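Suspension fork creak / stuck down, Gelero 80mm elastomer fork

Status: open, then closed, then open again
Bike: Kisalier hardtail, steel, 19", mid 90s, bought used
Logged by: Suryani Liew
Opened: 5/21/21

Problem as reported

Fork goes down and doesn't come all the way back up. Maybe 20mm of travel left, if that. Creaks under braking, front brake only. Does it on the stand too if you lean on the bars. Bike was sat in a shed for years before I got it so no service history at all. Previous owner says "always fine", which, ok.

Bike has done over 300 miles with me, mostly towpath and the woods behind the reservoir. Creak was there from the start, sinking is newer.

Checked so far

Headset: no play, turns smoothly. Not it.
Stem bolts: regreased, torqued. No change.
Front brake bosses: tight. One had a bit of rust, cleaned off.
Wheel: swapped for the one off my other bike. Still creaks.
Quick release: swapped as well. Still creaks.

So it's in the fork. Should have started there.

Strip down, first go

Top caps off by hand, both only finger tight — not great. Left stack came out in one piece on the skewer. Right stack did not. Elastomers had turned to a sort of chewing gum and the skewer pulled straight through them. Had to push the rest out from below with a length of dowel wrapped in rag. Took most of an evening. Smell is terrible, do it outside.

Order in the left leg, top to bottom: long, spacer, long, spacer, short. Write this down before you clean anything. I did not for the right leg and had to guess that it matches.

Inside of the stanchions wiped with degreaser, then isopropyl. No scoring I could feel. Bushings have a little play, but less than I feared. Boots split at the bottom fold, both sides.
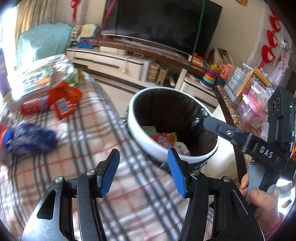

Parts

Original elastomers not made any more, obviously. Options I found:

Hondetti repro kit. Comes in soft, medium, firm. Seven week wait, emailed them and got a straight answer within the day so that's something. Ordered medium.

Coil conversion. Someone on the retro board has done it with springs from a different fork cut down. Looks good but the top caps need drilling and I don't want to wreck the only pair I've got.

New old stock from Nugroho. They had one set listed. Elastomers that old will have gone off in the bag just the same, so no.

Boots: bought generic ones, slightly too wide at the crown end. Zip tie for now.

Update, kit arrived

Came in July, a bit sooner than they said. Colour is wrong for the year but who is going to look.

Kit elastomers are 2mm shorter overall per leg than the left stack I measured. Asked Hondetti, reply was that old ones swell with grease and to go by their chart. Fair enough. Fitted as per chart with the original spacers.

Grease: thin coat on the skewer and the outside of each elastomer, suspension grease only. Not the lithium stuff, it eats them. I think thats what did for the old ones, there was brown lithium type gunk all down the right leg.

Top caps done up snug with a bit of PTFE tape. Cycled fork by hand, full return both legs. Static sag about right for my weight on medium.

Test ride 1: towpath, there and back. No sinking. Comes back up properly. Creak gone?? Marked as closed.

Reopened

Creak is back. Only under hard braking now and much quieter. Fork travel still fine so treating as seperate fault.

Things tried since:

Brake brace bolts out, cleaned, greased, back in. Slightly better for one ride.
Crown pinch bolts: two of the four were looser than the others. Undid all four, slid the stanchions out, cleaned the clamp area (dry as a bone, bit of white powdery corrosion), very thin smear of assembly paste, back in level with the top of the crown. Tightened a little at a time, going side to side.

Do NOT overdo the pinch bolts. The crown is ally and they crack, plenty of photos of that on the board.

Test ride 2: no creak on the flat. No creak down the steep bit by the weir with two fingers on the front brake. Will give it a few more rides before I call it.

Still to do

Proper boots, right diameter at the crown.
Look at crown bolts again after a couple of rides, mark with paint pen.
Ask whether anyone has a scan of the Gelero service sheet — mine is missing the page with the torque figures. Any year will do as long as it's the elastomer version with the four bolt crown.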